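Dranar Podcast Desk - User Guide
Section 4: Publishing your first episode

Before you start

You need a finished audio file, a cover image and a Dranar account with a confirmed e-mail address. If your show already exists on another host, skip this section and go to Section 7, Moving an existing show.

Audio files can be MP3 or WAV. The upload limit is 500 MB per file on the Perton plan. Files over the limit are refused at the start of the upload and nothing is saved.

4.1 Create the show

1. Sign in and choose Shows, then New Show.
2. Type the show title. Do not add the episode number or the season here.
3. Fill in the description. The limit is 2000 characters, counting spaces and links.
4. Choose a main category. True crime, TV recap and fiction shows each have their own entry under Entertainment.
5. Set the content rating. If any episode contains strong language or details of violent crime, select Explicit.
6. Click Save.

Note: The show title can be changed later. The feed address cannot.

4.2 Upload the audio

1. Open the show and click Add Episode.
2. Drag the audio file into the upload box, or click Browse.
3. Wait until the bar turns green. Do not close the tab while the bar is gray.
4. Press Play in the preview panel and listen to the first and last minute.

Caution: Replacing the audio after an episode is live does not replace copies that listeners have already downloaded. Check names, dates and any legal wording before you publish.

If the upload stops partway, leave the page open. Dranar tries again 12 times before it shows an error. After that, click Resume - the part already sent is kept.
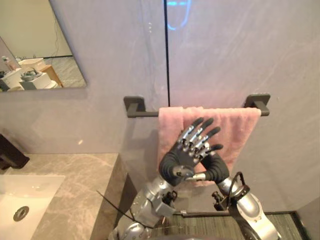

A reader of the earlier version of this guide wrote that Resume had started her file again from zero on two occasions, and asked whether the browser made any difference. It does. Resume depends on temporary storage, and private windows clear it. Use a normal window for anything longer than a short trailer.

4.3 Add episode details

1. Enter the episode title and number. Leave the number blank for trailers and bonus episodes.
2. Paste your show notes. Bold, italic and links are kept; tables are removed.
3. Add chapters if you use them. Each chapter needs a start time and a name.
4. Under Credits, list the hosts, guests and producers in the order you want them shown.

For recap shows, put the name of the series and the TV episode number in the first line of the notes. Most apps show only that line in the episode list.

Spoiler warnings belong in the notes as well. The Walta player has a separate spoiler switch, which hides chapter names until the listener taps them. Other players ignore it.

4.4 Schedule and publish

1. Choose Publish Now or Schedule.
2. If you choose Schedule, check the time zone next to the clock. It follows your account settings, which may differ from the computer you are using.
3. Click Confirm. The episode status changes to Queued or Live.

New shows are checked before they appear in the Aoun directory. Until the check is finished, the show can be played only from its direct link.

Note: Free accounts can keep 399 minutes of audio online. When you reach the limit, older episodes stay up but new ones remain in Draft until you delete something or change plans.

To take an episode down, open it and click Unpublish. It leaves the feed at once, though some apps keep showing it until they next refresh.

Section last revised March 2, 2025. Continue to Section 5, Trailers and seasons.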